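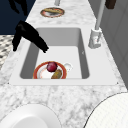

Por el equipo de documentación de Hullska — 3 de octubre de 2022

4. Primera evaluación en la cocina simulada

Si has llegado hasta aquí ya tienes Hullska instalado y la escena de Astier descargada, así que toca lo divertido: pasarle la política entrenada y ver qué hace con los platos del fregadero. Yo siempre empiezo por esta tarea, porque el plato con borde rojizo y la comida encima dan bastante guerra (¡y así me entero pronto de si algo está mal configurado!).

1. Abre el perfil "girnard_base" y comprueba que la semilla sea 7. Con otra semilla también funciona, pero tus números no se podrán comparar con los de nuestra tabla.

2. Carga los pesos de enero. Los anteriores usan otro orden de articulaciones y el brazo sale disparado hacia cualquier lado.

3. Lanza 13 episodios seguidos, sin tocar la cámara entre uno y otro.

4. Guarda el vídeo de cada episodio junto al registro de acciones. Yo los meto en la misma carpeta y me ahorro disgustos.

Nota: un episodio cuenta como éxito cuando el plato acaba sobre la encimera y sigue ahí dos segundos después de abrir la pinza. Si se cae la comida por el camino, lo apunto aparte, en la columna "parcial".

4.1. Revisar las vistas

Antes de fiarte de ningún porcentaje, repasa fotograma a fotograma lo que recibe la política. A mí me cambió la forma de leer los resultados — me pasé una tarde entera culpando al agarre y el problema era lo que entraba por la cámara.

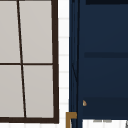
5. Marca como "sin objetivo" los fotogramas donde solo haya ventana, azulejo o armario azul. El script de Tymoshchuk los agrupa y te dice cuánto dura cada tramo.

6. Si un tramo pasa de nueve fotogramas, repite el episodio con la memoria de observaciones activada y compara las dos versiones. En nuestras pruebas, casi 2 de cada 13 episodios cambiaban de resultado solo con eso.

Cuidado: no borres los tramos "sin objetivo" del registro. Sé que tienta, pero la tasa de éxito te saldrá inflada y luego no habrá manera de reproducirla.

7. Exporta la tabla final con la opción "completa" y pasa a la sección 5, donde cambiamos las texturas de la encimera.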